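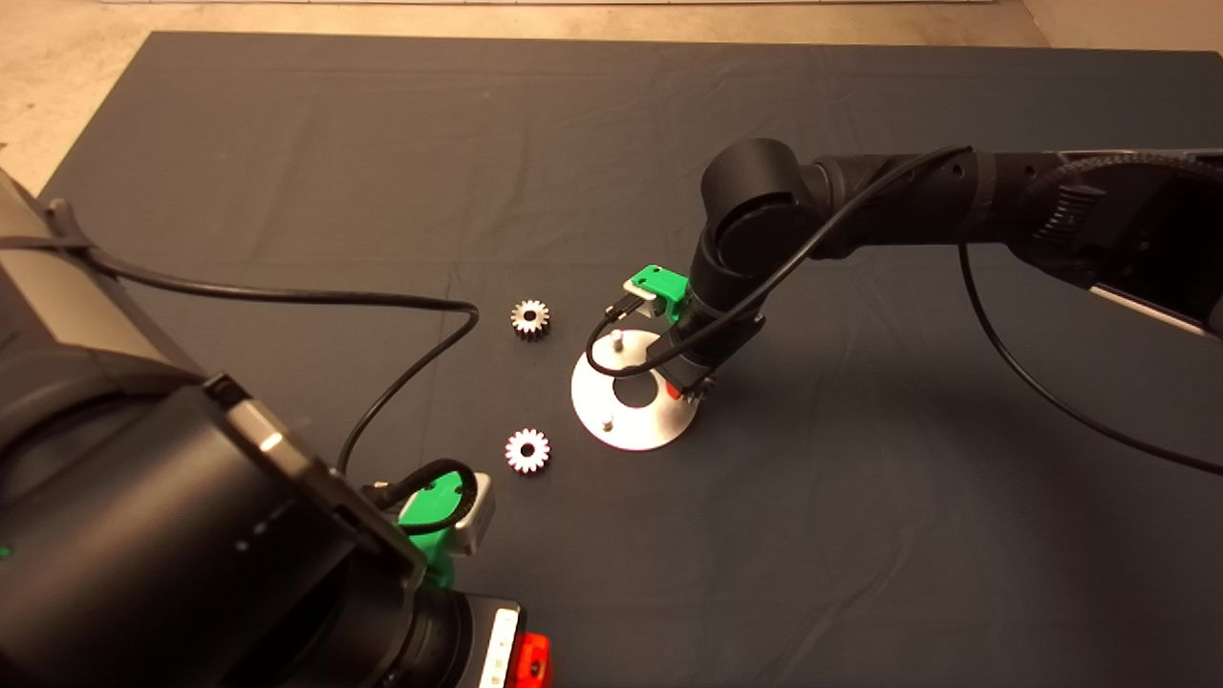 Home | Notebook | Parts | Booking | Log out

Mar 6, 2021. Gear task, teaching by remote control, both arms.

I came in with the plan to finish the first block of demonstrations for the Groneck gear task. Before starting I checked the counter in the log: we have 1,743 recorded runs for all tasks together, and the target before the April review is 3,000. So the gear task must give good runs and I don't want to fill the number with bad ones.

The task as I taught it today: take a spur gear from the cloth, bring it over the plate, lower it on its peg, open, go up straight. Then the next gear. Which arm takes which gear is free for the operator, but inside one run please do not change your mind in the middle. I did this twice in the morning and I deleted both runs.

Notes on the driving:

- The leader handles feel heavier after the Bansal firmware update. I think the gravity compensation is a little too weak at the elbow. After one hour my shoulder was tired and my lowering became jerky. I made a pause and it was better.
- Lowering on the peg is the hard part. If the bore is not over the peg, the gear tilts and sits on the rim of the peg. It is better to go up again a little and search slowly than to push. I keep the search in the recording, as this is exactly what the policy should learn.
- The delay between handle and arm was 42 ms on the Ulier computer. I can work with this. On the old computer I could not.

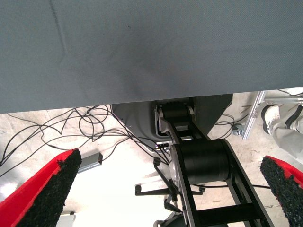

The wrist views need to be checked before every block. I now move both arms to the start pose, look at all the streams one after another, and only then press record. In the last week we lost a part of the runs from a frozen wrist stream and it was noticed only at the export. For the check I wrote a short script, it is in the Roltby folder, next to the calibration files. It compares time stamps and complains if a stream stands still. It does not look at the content, so you must still look with your own eyes.

The cloth also moves slowly toward the operator during a long session. I pull it back between runs, never during a run. The creases I leave as they are.
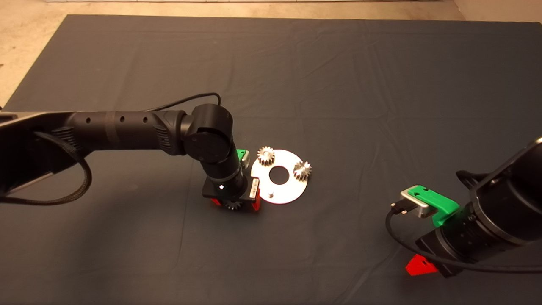 Gear task: two gears on the plate, one peg still free.

Count for the gear task alone after today: 334 kept runs. I did not yet sort them by operator.

Open points:

1. Try the elbow compensation one step higher and write down the old value first.
2. Decide if a run with a dropped gear is kept when the operator picks it up again. I would keep it, with a label.
3. Start the next block with the gears further from the plate. Until now I put them always nearly in the same place.
4. Export of today's runs is started, please do not restart the Ulier computer until it is finished.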